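第5章 灰色という難物

本章で扱うこと
・無彩色の定義と、定義どおりの灰色がめったに手に入らない事情
・明度の尺度と、目が感じる「真ん中」
・面の向きと明るさ
・周囲の色による灰色の見え方の変化
・灰色の名前と、その役に立たなさ
・発注書に灰色をどう書くか

5.1 ゴヴホルムの外壁

前章までで赤、黄、緑、青をひととおり片づけた。読者のなかには、これで難しいところは終わったと思っている人がいるかもしれない。演習の採点をしてきた経験から言うと、その人がいちばん多く減点されるのが本章である。

まず、ある町の話から始める。ゴヴホルムという港町で、町役場の外壁を塗り替えることになった。担当の建築士ナムギル・ペは、議会が赤を嫌い、住民が黄色を嫌い、町長が青を嫌っていることを事前の聞き取りで知っていたので、灰色を提案した。灰色を嫌う人はいないだろう、というのが彼の読みだった。議案は一度の審議で通った。議事録に残る質問は、足場をいつ外すのかという一件だけである。

足場が外れてから届いた意見書は559通あった。紫に見える、という苦情が最も多い。次が緑に見える、である。青い、冷たい、軍艦のようだ、というものもあれば、塗装がまだ終わっていないようだがいつ仕上がるのか、という丁寧な問い合わせもあった。なかには、約束が違う、自分は灰色に賛成したのだ、と書いてきた議員もいた。

ペは測色計を持って壁の前に立った。値は仕様書と一致していた。塗料はヴィルツカ社の見本帳のとおりに調合され、職人はそれをむらなく塗り、乾燥の期間も守られていた。つまり誰も失敗していない。にもかかわらず、役場は朝に紫で、夕方に緑だった。

この話を授業ですると、学生はたいてい町民の目を疑う。次に塗料を疑い、最後に建築士を疑う。疑う順番としては惜しい。疑うべきなのは、「灰色」という一語で何かを注文できるという前提である。以下の各節では、この前提を少しずつ壊していく。壊したあとに何を置くかは5.6節で述べるので、途中で不安になっても読み進めてほしい。

5.2 無彩色とは何か

教科書らしく定義から入ろう。色を色相、明度、彩度の三つの属性で表すとき、彩度がゼロである色を無彩色と呼ぶ。白、灰色、黒がこれに当たる。彩度がゼロなら色相は決まらない。地図でいえば北極点に立って「北はどちらか」と尋ねるようなもので、質問のほうが行き場を失う。

定義はこれで終わりである。困ったことに、この定義にぴったり合う塗料はほとんど売っていない。白い顔料に黒い顔料を混ぜれば灰色になる、と小学校では習う。実際にやってみると、多くの場合、うっすら青みを帯びる。カーボンブラックのような細かい黒の粒子を白に混ぜて薄めていくと、青寄りに転ぶことが多いのである。これを打ち消すために黄土や赤をわずかに足す。足しすぎると今度は土の色になる。調色の現場では、この往復を午前いっぱい続けることがある。

読者の身の回りにある灰色も、疑ってかかると大半に色みがある。コンクリートは黄みを帯びたものが多く、文具の灰色は青に寄りがちで、洗いすぎた黒いシャツは茶か緑へ向かう。それでも私たちはまとめて灰色と呼んで暮らしており、暮らすだけならそれで支障はない。支障が出るのは、二つの灰色を隣り合わせに置いたときである。片方が青く見え、もう片方が黄色く見え、さっきまで平和だった居間に急に色相の対立が生まれる。

本書では、測色上の彩度が正確にゼロのものを「理想灰」、彩度がきわめて低く、単独で見れば灰色と呼ばれるものを「実用灰」と呼び分ける。建材、衣服、事務机に使われているのは、まず実用灰だと考えてよい。理想灰は計算のなかに住んでいる。

用語の注意を一つ。無彩色に近い色を指して「ニュートラル」と書く見本帳が多いが、この語の使い方は会社によって違う。ある会社のニュートラルグレーは理想灰にごく近く、別の会社のそれはベージュと呼んだほうが早い。語源をたどって議論しても値引きにはならないので、数値を見ること。

5.3 明度の尺度と「真ん中」

灰色に色相がないとすれば、残る属性は明度だけである。ひとつの数で決まるのだから簡単そうに聞こえる。ここにも罠がある。

白と黒のちょうど真ん中の灰色をつくれ、と言われたとしよう。素直な人は、光を半分だけ反射する面を用意する。反射率50パーセントの面である。これを白と黒の間に並べると、誰が見ても白に近い。目が「真ん中だ」と感じる灰色の反射率はずっと低く、20パーセントを少し下回るあたりにある。写真で露出の基準に使われてきた灰色のカードが反射率18パーセントとされているのも、この感覚に沿っている。

目は光の量に比例して明るさを感じてはくれない。暗いほうの差には敏感で、明るいほうの差には鈍い。月夜に歩けて、真昼にも歩けるという芸当を一対の目でこなすには都合のよい性質だが、塗料を計量する人間には少々面倒である。

そこで、見た目の間隔が等しくなるように目盛りを振り直した尺度が使われる。マンセル表色系では、理想的な黒を0、理想的な白を10とし、無彩色には記号Nをつけて、N5、N7.5のように書く。L*a*b*表色系なら、L*が0から100までの値をとり、a*とb*がともに0のところに無彩色が並ぶ。どちらの尺度も、目の感じる等間隔に合わせようとした努力の産物であり、努力の跡が式に残っている。L*の式に三乗根が出てくるのはそのためで、学生をいじめるために入っているわけではない(その効果も否定はしないが)。

私の同僚のオクヒ・ヤンは、毎年の実習で受講生に灰色の段階表をつくらせている。白から黒まで、等間隔に見えるように紙片を並べるだけの課題である。受講生は最大40人で、誰も同じ表をつくらない。ただし間違い方には共通点がある。明るい側に細かい段が集まり、暗い側がいきなり落ちるのである。黒い絵具を毎回同じ量ずつ足していくと、こうなる。はじめの一滴は白を劇的に変え、最後のほうの一滴はもう何も変えない。ヤンはこの失敗を採点の対象にせず、翌週に同じ課題をもう一度出す。二度目のほうがひどくなる学生が必ず一人はいて、たいていその学生が最終的にはいちばん良い調色をする。

段階表をつくるときの実際的な手順を書いておく。はじめに両端を決め、次に真ん中を目で決める。それから、白と真ん中の間、真ん中と黒の間をそれぞれ目で二つに割る。端から順に進めてはいけない。順に進めると誤差が積もり、黒にたどり着いたときには紙片が余っているか、足りない。

5.4 面の向きと灰色

ここまでは平らな紙の話だった。世の中の灰色の多くは、残念ながら平らな紙に塗られていない。

同じ塗料を塗った箱を窓際に置くと、上の面と横の面は違う明るさに見える。測っても違う。面に届く光の量は、光の来る方向に対して面がどちらを向いているかで変わるからである。角が丸めてあればさらに話は込み入って、明るさは丸みに沿って移り変わり、そこに艶があれば光の筋が加わる。それでも私たちは、その箱を「一色の灰色の箱」と呼ぶ。明るさの違いを形のせいだとみなして、色の勘定から差し引いているのである。この差し引きを明度の恒常性という。たいへん優秀な仕組みで、優秀すぎて絵を描く人の邪魔をする。

初学者に灰色の立体を描かせると、全体を同じ灰色で塗ってから、申し訳程度に影をつける。知っている色を塗ってしまうのである。描き慣れた人は、ひとつの塗色のなかに中くらいの灰からほとんど黒に近い灰までを拾う。恒常性を一時的に切る訓練としては、紙に小さな穴をあけ、そこから対象の一部分だけをのぞく方法が古くから使われている。格好は悪いが、よく効く。

艶についても触れておく。完全なつや消しの面は、どこから見てもほぼ同じ明るさに見える。艶が増すにつれて、見る位置によって明るさが変わるようになり、周囲の色を映し込みはじめる。半艶の濃い灰色はとりわけ扱いにくい。地の色が暗いぶん、わずかな反射でも目立つためである。濃い灰色の見本を渡すときは、同じ艶の見本でなければ意味がない。つや消しの見本で承認をもらい、半艶で納品して叱られた例を、私は自分の経歴のなかに持っている。

図5.1 丸みのある暗い灰色の筐体。上面は中ほどが明るく、左右の端に向かって暗い(CG)。
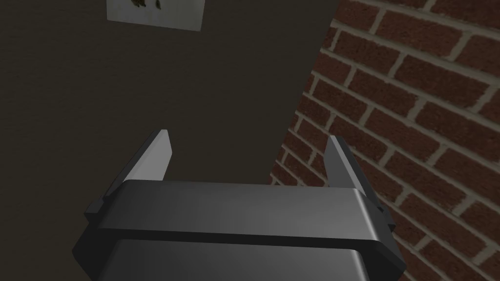

5.5 周囲が灰色を変える

灰色は、隣の色に弱い。白い紙の上に置いた灰色の小片は暗く見え、黒い紙の上に置いた同じ小片は明るく見える。これを明度の同時対比という。赤い紙の上に置けば緑みを帯び、緑の紙の上なら赤みを帯びる。こちらは色相に関わる同時対比で、灰色の側には何の落ち度もない。

鮮やかな色どうしでも対比は起こるが、灰色ほど派手には出ない。赤を少しばかり緑の方向へ引っ張っても、赤は赤のままである。もともと色みを持たない灰色は、引っ張られると引っ張られたぶんがそのまま見た目になる。会議で最後に発言した人の意見に賛成する人を思い浮かべてもらえばよい。

ゴヴホルムに戻ろう。役場の向かいには黄色い漆喰の商館が並んでいた。黄色の反対側には青紫がある。朝、商館に日が当たると、黄色がいっそう強く見え、役場の壁は紫のほうへ押しやられた。夕方には照明が変わり、空の色が変わり、広場の木々が壁を照り返した。町民は嘘をついていない。彼らは見たとおりに書いたのであり、しかも見たとおりに書いてくる住民が559通ぶんいる町は、なかなか健全である。

照明の影響も忘れてはならない。ある光の下で同じ色に見える二つの面が、別の光の下では違って見えることがある。条件等色と呼ばれる現象で、反射する光の成分が違っていても、目に届いた結果がたまたま一致すれば同じ色に見えることから起こる。灰色はさまざまな顔料の組み合わせでつくれるため、この問題に出会いやすい。店で合わせた上着とズボンが、駅のホームで他人になる。心当たりのある読者も多いだろう。

織物の会社ハスタスで検査を担当していたラヴィンドラ・シャキャは、灰色の生地を必ず三か所で見た。検査室の標準光源の下、北向きの窓辺、そして社員食堂である。食堂の照明はひどく黄色かった。彼の報告書には「食堂にて不一致」という所見がしばしば登場し、取引先を困惑させたが、返品は減ったそうである。

5.6 名前はどこまで頼れるか

日本語には灰色の名前が多い。銀鼠、利休鼠、深川鼠、鳩羽鼠、藍鼠、葡萄鼠。「四十八茶百鼠」という言い方が残っているほどで、江戸時代に派手な色を禁じられた人々が、茶と鼠の範囲で凝りに凝った名残だと説明されることが多い。四十八も百も語呂のよい数で、実数を数えたものと思わないほうがよい。

これより古い名もある。鈍色は平安時代に喪の衣に用いられた色で、濃さによって悲しみの度合いや故人との近さを示した。灰色の明度が社会的な意味を担っていたわけで、段階表の出来が悪いと親族関係を誤解されかねない。

名前は美しい。そして、発注には向かない。利休鼠は緑みのある鼠色だとされるが、どの程度の緑みかは見本帳によってかなり開きがある。利休本人がこの色を好んだかどうかも心もとない。英語のチャコールやスレートも事情は変わらず、炭にも石にもいろいろある。

以前、ヴィルツカ社の古い見本帳を借りて、灰色とみなせる見本に付いた名前を調べたことがある。名前は113種あった。学生を集め、名前だけを読み上げて、対応する見本を選ばせた。正解はほとんど出なかった。面白いのは、「雨」を含む名前なら青い灰を、「石」を含む名前なら黄色い灰を、全員が迷わず選んだことである。迷いがないことと合っていることの間には、広い谷がある。

したがって、灰色を注文する書類には、少なくとも次の事項を書く。

一、色の数値。マンセル値かL*a*b*値のどちらかで書き、どちらであるかを明記する。
二、許容差。「見本どおり」とだけ書いた場合、どこまでを見本どおりとするかは、もめてから決めることになる。
三、艶の程度。測定する角度も添える。
四、確認に用いる光源。
五、確認の場所。外壁なら現地で、大きな試し塗りを行う。
六、隣に来る色。変えられないものをすべて挙げる。
七、見本の有効期限。灰色の見本は日に焼け、手あかがつき、静かに別の灰色になっていく。

七つの事項のうち、省略されやすいのは五と六である。ペの仕様書にも、この二つがなかった。彼はのちに、商館の壁の前で板を一枚立てていれば済んだ話だと述べている。再塗装では、ごくわずかに黄みへ寄せた灰が選ばれた。測色計の上では、前の灰色よりも灰色から遠い。意見書は来なかったが、これを成功と呼ぶかどうかについては、章末の討論課題で扱う。

5.7 本章の進め方

次節から、各論に入る。5.8節では顔料による灰色の調合を、5.9節では補色どうしの混合による灰色を取り上げる。後者は絵画の教科書では上品な方法として紹介されるが、条件等色を起こしやすい点で建築には用心がいる。5.10節は印刷の灰色で、シアン、マゼンタ、イエローの三色で灰を出そうとして茶色になる、あの現象を式で追う。数式が苦手な人は、先に図の部分だけを読んでもかまわない。どのみち戻ってくることになる。

準備として、灰色だと思うものを身の回りから集め、白い紙の上に並べておくこと。布、石、包装紙、電気製品のカタログ、何でもよい。並べてみて、そのうちのどれかを灰色と呼ぶのが急にためらわれたら、5.8節へ進む用意はできている。ためらわれなかった人は、並べ方をもっと詰めて、もう一度見てほしい。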